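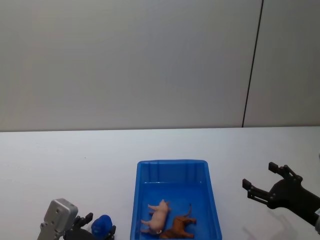 Tidying the Toy Animals, Round Two

I promised in June that I would write up the great toy sort, and then summer happened, and then school happened, and now it is 21st November and I'm finally sitting down with a cup of coffee to do it. Sorry! Several of you asked at the Henero swap table, so at least I know somebody wants to read it.

The short version is that the farm animals now live in a blue tray. A plain plastic one, bright blue, with a ribbed lip and no lid. The pig and the horse were the first two in, and they're lying down on the job as usual. I gave up on making anything stand in a tray years ago. The pig is pale pink and small, the horse is brown with a dark tail, and they go in on their sides and everybody is happy.

The long version starts with the bin. If you have kids, or had kids, or babysit for kids, you probably have a bin. Ours was deep and gray and lived under the window, and everything with legs went into it. Farm, zoo, dinosaurs, a few sea creatures, one knight's leg without the knight. When somebody wanted the cow, the whole thing got tipped over on the rug, and then it was my job to shovel it back in before supper. I did that for five years. I am not proud of it.

So in June I tipped it out one last time, on purpose, and counted. 288 animals! I had guessed sixty. My sister guessed a hundred and I told her she was being rude. A lot of them were doubles from the year we got party bags from every family on Vindel Street, and I kept two of anything that makes sense as a pair and put the rest in a bag for the swap. (The swap bag went in one morning, by the way. If you have extra goats, bring them, there is always a market for goats.)

Then I had to decide how to sort. My first try was by size, because that's what the toy shelf at the library does and it looks so nice there. It was a disaster at our house. A kid who wants to play farm does not want to visit three containers to get a chicken, a sheep, and a horse. We lasted a week and a half and then I found the big container upside down with a blanket on it, being a cave.

Second try was by where they live, and that one stuck. Farm in one tray, zoo in another, sea in the third, dinosaurs in an old shoebox because I ran out of trays. There was some debate over the ducks. I ruled for the farm, and I have had to rule on it again every few weeks.

What I like about a tray over a bin is how shallow it is. You can look in and find the pig. You can pick the whole thing up and carry it to the table, play right there, and carry it back, and the animals never spread into the hallway. Well, hardly ever — I stepped on a rhino last night. A light wipe with a damp cloth takes care of crumbs. And if you buy them all in the same shape they'll stack, although you do need to leave the tall animals lying down or the giraffe holds everything up.

A few things I'd do differently. I would not have labeled the trays with paper. The kids peeled the labels off before lunch. I'd pick a different color for each group from the beginning and let the color do the talking: blue is farm at our house, and even the littlest one knows it by now. And I'd wash everybody before sorting. I did it after, which meant drying a zoo on bath towels and then working out who went where all over again. Warm water, dish soap, an old toothbrush for the hooves. Skip the dishwasher, please. I tried it with the sea creatures and the octopus has not looked the same since.

Somebody asked about the little fences and the barn. I don't have a good answer. The fences are in a zipper pouch from Sala, the kitchen store by the bank, and the barn sits on top of the bookcase, where it gathers dust and a surprising number of socks. If you've figured out fences, write to me.

The next swap is at the Romavitz hall, same door as last time, and I'll have a box out for strays. We are looking for one black sheep to replace the one that went to the beach and stayed there. We can offer a camel, two very nice hens, or a hippo with a chewed ear. I'll have the coffee going, so come early and dig through the box before the kids get to it!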